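Section 4: Breakfast station, toast task. Set-up and shift notes
Pelimton staff kitchen, rev. 13 June 2021 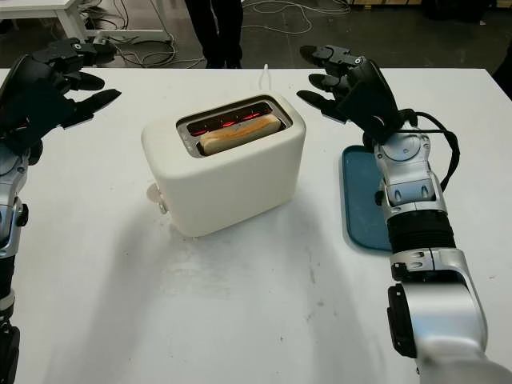 Read this before first shift with the arms. Kitchen crew only. Cleaning staff see section 6.

What changes for you: you no longer stand at the toaster. You load the bread bin, watch the station, do the plating and talk to people at the counter. Hours stay the same through July.

Before start

1. Wipe table. Crumbs confuse the hand tracking.
2. Toaster in its usual spot, between the arms. Lever side clear.
3. Power cord out the back. Never across the front.
4. Key in the Irnano box to ON. Wait 15 seconds, green light.
5. Pick TOAST on the panel, then batch size. Max 24 slices per batch.
6. Step back behind the floor tape. Press START.

NOTE: Arms hold still while the bread is toasting. Normal. Don't restart, it only looses the count.

CAUTION: Toaster gets hot, same as any toaster. Do not reach in between the hands, even when they are not moving. Press HOLD first.

CAUTION: Smoke or burnt smell: HOLD, then pull the plug at the wall. In that order.

During the shift

7. Check the bread bin every batch. Empty bin = error 448. Refill, press CLEAR.
8. Slice stuck: HOLD, unplug, let it cool, take it out with the wood tongs. No knives, no forks.
9. Write stops on the Tralitico sheet. Time and error number is enough, no essay.

NOTE: Stops are not counted against the person on shift. The sheet is for the service people at Llanos.

End of shift

10. Press PARK, wait for the arms to settel.
11. Key OFF, key back on the hook.
12. Unplug toaster, empty crumb tray once cool.

Crumb tray also after every 360 slices, panel will remind you.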